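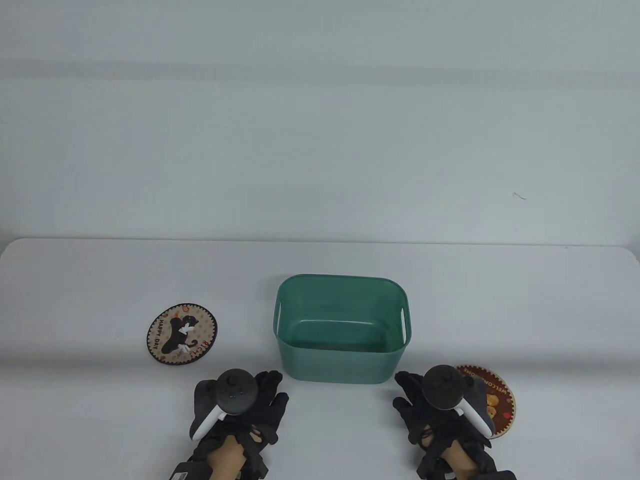
Keeping coasters in a plastic basket on the table: good idea or not?

Asked by Tuulikki Tikkanen
Category: Kitchen and dining, Storage and tidying
2023-10-20

We have a white dining table that gets used for everything, and over the years we have ended up with a lot of round printed coasters. Two of them are the ones that get used every day. One has a black cartoon dog with a white bow on it and says HAPPY DAY and RICH around the edge. The other says WELCOME HOME along the top with a picture of cookies or biscuits. The rest live in a drawer with the placemats and come out when people are over.

What I would like is one spot on the table where coasters go when they are not under a cup. At the moment they get left wherever someone finished their tea, and whoever wipes the table has to pick each one up, wipe under it and put it down again somewhere else.

I have a green plastic basket that I was going to use. It is the see-through kind, rectangular with rounded corners, open on top, with a slot for a handle at each short end. It came from Barroso when they were clearing out their kitchen section in July, and it has been sitting empty ever since because it turned out too big for the shelf I bought it for.

My questions are:

Is a basket with a flat solid floor a bad place for coasters that may still be damp underneath? My sister had a set go fuzzy at the edges after she stacked them in a tin.

Should they stand on edge or lie flat? Lying flat they slide about when the basket is moved.

Will the basket mark the table? The top is white and shows everything. We already have a faint yellow ring from a plant pot that I have not been able to shift.

I am not looking to buy a proper coaster holder unless there is a good reason. The ones I have seen are made for square coasters or for a set of matching ones, and ours are not a set.

3 answers

Answer from Niilo Rautiainen
Marked as most useful

A basket is fine. I have done the same thing for years with a similar one. Going through your questions in order:

Damp. It depends on what the coasters are made of, which you did not say. If they are ceramic or glass with cork on the back, the face can be wiped dry but the cork holds water for a while. If they are pressed board with a printed sheet on top, the edges are the weak part and that is probably what happened to your sister's. Once the board swells it does not go back down. If they are the soft rubber kind, you have nothing to worry about and can rinse them under the tap.

Whichever they are, wipe both sides before they go in. If the cup was sweating, lean the coaster against something for an hour first. The floor of the basket being solid only matters if you put wet things on it. You can line it with a folded tea towel or a bit of the ribbed mat sold for drawers. I use the Skuvon one, which comes on a roll and cuts with ordinary scissors. Take the liner out and wash it when you do the cloths.

On edge or flat. On edge if you have enough to fill a row, flat if you do not. With only a few coasters in a wide basket, the ones on edge fall over as soon as someone lifts it. Put something at the end of the row to hold them up. A small jar works, or the salt and pepper. We keep the serviettes in the other half of ours, standing up in their packet, and that holds everything in place.

If you lay them flat, make two short piles at the same end. One tall pile tips.

Marking the table. Plastic on its own should not do it. What marks a white top is grit caught under the basket and then dragged, or water sitting under it. Lift it when you move it, and wipe the bottom of the basket when you wipe the table. I would be more careful with rubber feet. Some of the cheap stick-on ones leave a brown or yellow patch on a pale surface after a few months, and that does not come off. Felt is safer, though it picks up crumbs.

For the plant pot ring, try a paste of baking soda and water on a hidden corner first to make sure it does not dull the finish. Leave it for ten minutes and wipe off with a soft cloth. If it is an old stain in the surface it may only fade.

Comments on this answer

Tuulikki Tikkanen: Thank you. The dog one has a hard shiny face, and I honestly could not tell you what the middle is. I will treat them all as if they were board. Serviettes in the other half is a good thought, ours are on top of the microwave.

Arsen Koval: Second the warning on rubber feet. I had a toaster leave four yellow dots on a white counter.

Niilo Rautiainen: The ribbed liner has a right way up, by the way. Ribs on top so air gets under the coasters. I had it in upside down for a good while.

Answer from Sirkka Pelkonen

Why not just leave them out at each place? That is what they are for. If there are two of you at the table most days then two coasters can stay put and the rest stay in the drawer. Then you don't need the basket.

Comments on this answer

Tuulikki Tikkanen: The table is also used for homework, sewing and folding laundry so it gets cleared completely at least once a day.

Sirkka Pelkonen: Fair enough, basket it is then.

Answer from Seija Harju

I agree with most of what Niilo wrote. A few things to add from having run the kitchen at Pindness, where we had some 40 coasters going in and out every day and no two tables wanted them kept the same way.

Size. A basket that is too big for its job fills up with other things. Ours had pens, elastics, a dead battery and somebody's bus ticket in it inside a week. If yours is large, decide what else is allowed in it and stick to that. Coasters, serviettes and the trivet is a sensible lot for a dining table. Everything there is used at the same time and can be carried off in one go when you need the table clear. The slot handles are useful for this, as long as you don't load it so heavily that the sides bow when you pick it up. Thin plastic does bow.

Where it goes. We tried ours in the middle of the table and people reached over their plates for it. At one end is better, or on a sideboard if it is within arm's reach of a chair. If it is further away than that, people will stop putting the coasters back.

Cleaning the basket. See-through plastic shows tea drips and dust in the corners. Warm water with a drop of dish soap, a soft cloth, rinse and dry. Don't use the green side of the sponge, as it leaves fine scratches and the plastic goes cloudy. I would not put it in the dishwasher unless it says on the bottom that you can. I lost one that way and it came out with a twist in it, so it rocked on the table ever after.

Cleaning the coasters. A damp cloth for the printed side, and never leave them to soak. For sticky rings from juice or honey, lay the damp cloth on top for a minute and then wipe. If the printing has started to lift at the edge, dry it fully and run a thin line of clear craft glue under it with a toothpick. Press it under a book overnight with a piece of baking paper in between so it doesn't stick to the book. I have done this with paper-faced ones and it held. The glue I used was Sketov, but any that dries clear should do.

If you do decide to buy a holder after all, look for one with an open side so round coasters of slightly different sizes will fit. Measure your widest one first. The closed kind is made to fit its own set and a coaster that is a couple of millimetres over will not go in.

Comments on this answer

Tuulikki Tikkanen: I have put it at the end nearest the kitchen with a folded tea towel in the bottom. Coasters flat in two piles, serviettes beside them. I will see how it goes before cutting any liner.

Niilo Rautiainen: Good tip on the craft glue. Does it colour the paper at all?

Seija Harju: A little, if you use too much and it squeezes out onto the face. Wipe it straight away.

Related questions

How do I get a tea stain off a white table top?
Can cork-backed coasters go through the dishwasher?
What size drawer organizer for placemats and serviettes?
Felt pads keep coming off chair legs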